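Inicio | Números | Autores | Buscar
1 de febrero de 2021 – Graciela Urrutia

3.2 Encimeras y espejos

La encimera se registró por separado del salpicadero, pues una fina franja clara marca la junta (Figura 2).

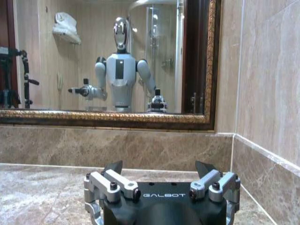 Figura 2. Encimera de mármol, salpicadero más oscuro y espejo de marco dorado.

El marco tallado se clasificó como superficie texturada – categoría 6 – y el alicatado claro, como superficie lisa.

Compartido 14 veces | 2 comentarios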